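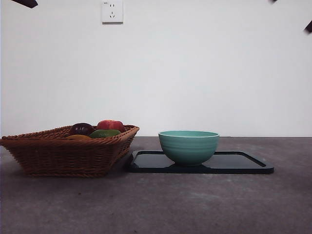 Subject: Re: [Skuseck-homes] Baskets on the counter, yes or no?

On 9 November 2018, Kofi Amoah wrote:
> We finally did the kitchen in Sallville and I want one spot for bread
> and one for mail. My sister says wicker collects crumbs and I should
> get plastic bins. Anyone using baskets every day?

Kofi, yes, every day, and I love them! Go for woven wicker with a thick braided rim, so you have something to grab, and sides that flare out at the top (so much easier to reach into). Reddish brown looks great on a mottled gray top against a plain white wall - really warms it up.

Your sister is right about crumbs, but a cloth liner fixes that. I shake mine out over the sink and wash it with the dish towels. Ours is 16 inches long and takes two loaves, plus rolls if you squeeze.

For mail, go smaller or it will fill up. Ask me how I know!

Did you keep the old shelves? I'd happily drive over from Warraich for them.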